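Household Water, Week 4: Hardness, Limescale and What to Do About Them
Course notes, Dirceu Siqueira, Apr 22, 2018

Last week we left the water at the treatment works in Situdthorpe, clean, legal and faintly smug. This week it reaches the house, bringing a good deal of dissolved rock with it.

Hard water is rainwater that has spent time in chalk or limestone and picked up calcium and magnesium. You can drink it quite safely. Your kettle has a different view. Heat drives off carbon dioxide, the calcium comes out as carbonate, and you get the grey crust that people scrape at on Sundays and then forget for a year.

Temporary hardness goes when you boil the water. Permanent hardness, mostly sulphates, stays put. Students mix these up every May in the test, usually with great confidence.

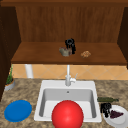 Soap is the old test for hardness. In soft water it lathers at once; in hard water the calcium grabs it first and makes scum. Washing-up liquid is a detergent and mostly dodges the problem, so please don't bring me a bottle of it and tell me your tap water is soft.

Softeners swap calcium for sodium over a bed of resin, which has to be rinsed with brine now and then. Leave one tap unsoftened for drinking. Magnets clipped to the pipe are discussed on page 40 of the reader, more politely than I would have managed.

For next time: read chapter 2 and bring a sample of tap water from home in a clean jar. Label it. Last year's unlabelled jars are still on my windowsill.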